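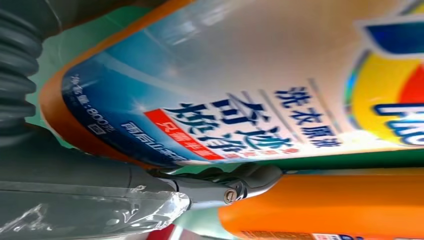 Attachment 1: the white bottle (laundry concentrate, 800 g) and the orange one next to it

We use cookies to remember your login and keep your place in the ticket list. Accept all / Manage choices

Conneely Home Laundry Support
Ticket opened March 9, 2019
Subject: Machine full of foam, and I can't read the bottle
Status: Closed by customer

Hello! I hope this is the right form, the other one wanted a serial number and I'd have had to pull the whole washer out to get at it. It's one of your Droltora front loaders, bought in December, and until this week it's been a dream.

So the trouble is suds. I ran a 30 degree wash (towels, two pillowcases, a fleece) and when I came back the whole door was white with foam. The display had gone from 55 minutes left to just sitting there, and then it added a rinse by itself, and then another one. The towels came out feeling slimy, a bit like they'd had conditioner poured straight on them.

I've changed detergent, I should say that straight away. My neighbour Pallavi Sachdeva gave me a bottle when she was clearing out her cupboard and I've attached a photo. Most of the writing on the white one is Chinese, which neither of us reads, so I held a translation app over it. It says laundry concentrate, camellia scent, and a net content of 800 grams. The big letters in the middle I got as something like "miracle bright clean", but don't hold me to that. I used a full capful, the same as I did with my old stuff.

What I've tried so far:

Took the drawer out and washed it in the sink. There was a lump of old powder at the back, which I got off with a toothbrush.

Ran an empty wash at 60 with nothing in the drawer. Still foam! Less of it though, maybe halfway up the glass.

Cleaned the filter. One hair grip, some fluff, a button I'd been looking for.

Ran it empty again. Hardly any foam this time, just a few bubbles round the rubber.

Is it the pump, or is it me?

Reply from Siobhán Ó Súilleabháin, Conneely support

Thanks for all that, it saves me asking. The pump sounds fine to me, as the foam is going down with each empty run and you didn't mention any water left in the drum. The extra rinses are the machine noticing too many suds and trying to clear them. A concentrate needs a much smaller dose than an ordinary liquid. I can't give you the maker's figure from the photo, so have a look on the back of the bottle for a dosing chart. In the meantime please try 2 teaspoons on a medium load, in the drawer, with no softener. If you get an error code with the foam, send me that too.

Update from customer

Right, I've done two loads with your teaspoons. First one was the slimy towels again: no foam to speak of, and they dried properly fluffy. Second was school shirts on the 27 minute quick wash and it finished on time with no extra rinse. I did find a little chart on the back but I couldn't get the app to make sense of the numbers, so I've stuck a bit of tape on the bottle saying 2 TSP in felt tip for the rest of the household.

One more question while I've got you. Is it all right to go back and forth between this and my usual Zesitz, or should I run an empty wash in between?

Reply from Siobhán Ó Súilleabháin, Conneely support

No need for an empty wash, just don't put both in the same load. Wipe the drawer out when you swap over.

Update from customer

Lovely, will do. Closing this now, thank you!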